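Ticket 189 - Right arm stops short on bun transfer
Opened September 2026 by Lorenz Reisinger
Build: two-arm bench, shared workshop, Montes controller
Status: open

Problem: on the steamer-to-plate program the right arm sometimes halts above the tray and Zurarar logs "grip width out of range". It doesn't happen every run. The left arm has no fault logged.

Step 1. Check the jaws open fully
Jogged both arms by hand from the laptop with the table clear between the fingers. Full opening on each, no grinding. Fasteners on the linkages checked with a hex key and none had backed out.
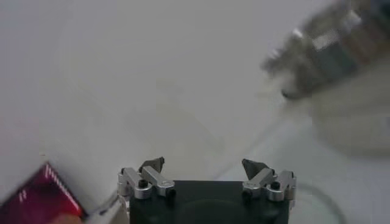 Step 2. Run the transfer at low speed
Steamer in the middle of the table, lid off to the left, plate on the right. Speed set to 16 per cent. One bun on the plate and the arm back over the tray for the next. I kept a hand near the laptop in case I had to stop it. 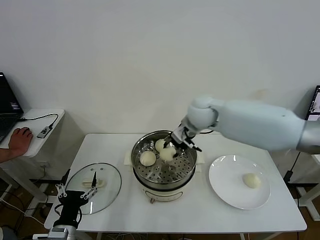

Drestmont: Have you looked at the grip width in the config? Mine threw the same error when the minimum was set for a harder part. Buns squash, so the fingers close further than the program expects. Try dropping the minimum by 2 mm and leave the force alone.

Lorenz Reisinger: Dropped it by 2 mm and saved as a new profile. Also re-taught the plate position, as the old one was from May and the table has been moved. Ran it again with the same layout.

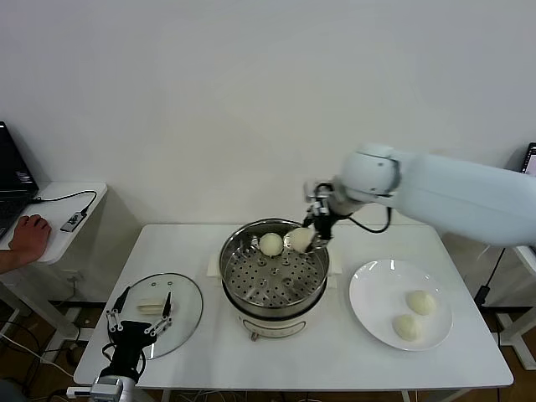

Second run: two buns on the plate, two still in the tray.

No fault in the log so far, but I want a full day of runs before I close this. Still to do - tie back the cable on the right arm and copy the new profile to the Gromex backup drive.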